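Progress report to the equipment fund, second period
Project: Fekine, assisted packing of mixed groceries
Prepared by the project office, Cloltico

1. Where we are

In the last report we asked for permission to delay the purchase of the arm until October, and you accepted it. We thank you for this. The delay was used to compare the offers again and to test our packing tasks in simulation before the money is spent. The work is now on schedule against the revised plan, with one open point about the gripper, explained in section 3.

2. Purchases and offers

We received offers from two suppliers, Lins and Fletine. Both can deliver an arm with the reach that we need. The Lins offer is lower for the arm alone, but it does not include the controller cable set or the training for our staff. Fletine includes both, and also one service visit in the first year. When we put all these items in the same table, the difference became small, and we propose to go with Fletine. The delivery time in their offer is 9 weeks from the order.

Already bought from the approved budget:
Workstation for simulation, delivered and installed
Software maintenance, paid for one year
Set of 200 grocery items for the physical trials, stored in the second room

Not yet bought:
Arm and controller
Gripper, with spare finger pads
Safety scanner and floor marking

The safety scanner was missing in our first budget. This was our mistake. We can cover it from the travel line, which was used very little, so we do not ask for additional money. We only ask that you confirm the transfer between the lines in writing — our accounting department cannot place the order without it.

3. Work in simulation

The simulated tests have the purpose to tell us what we should buy, so we kept them simple. The task is to take one item from a table and put it in a basket. We prepared 267 starting layouts, with different items and different positions of the basket. All of them are built, and the first part was run with two models of gripper.

The parallel gripper with two fingers is good enough for cans and for most fruit. Long items are more difficult, especially when they lie against the basket, because one finger has no free space to go down. Wide cartons are also a problem if the opening of the fingers is too small. For this reason we would like to order the version with the longer stroke, and we wait for the price from both suppliers.
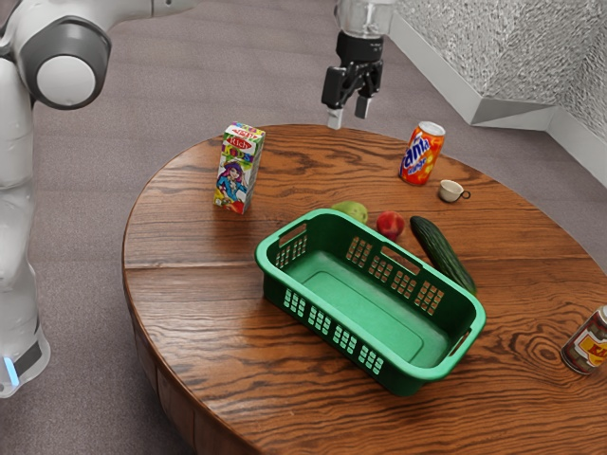
Report no. 7

The layout with the cucumber touching the side of the green basket is one of those that we will repeat with the longer stroke. The juice carton, standing at an angle to the arm, belongs to the same group of tests. If the results are not better, we will stay with the standard version and return the difference to the budget.

4. Plan for the next period

First we finish the simulated runs and fix the gripper model. Then we send the order for the arm, and during the delivery time we prepare the room: power supply, table, floor marking. The physical trials will begin after the safety check is signed.

We kindly ask for your decision on two points:
a transfer from travel to equipment, for the safety scanner
the choice of Fletine as supplier for arm and controller

The full comparison of the offers is attached as a separate file — prices are without tax.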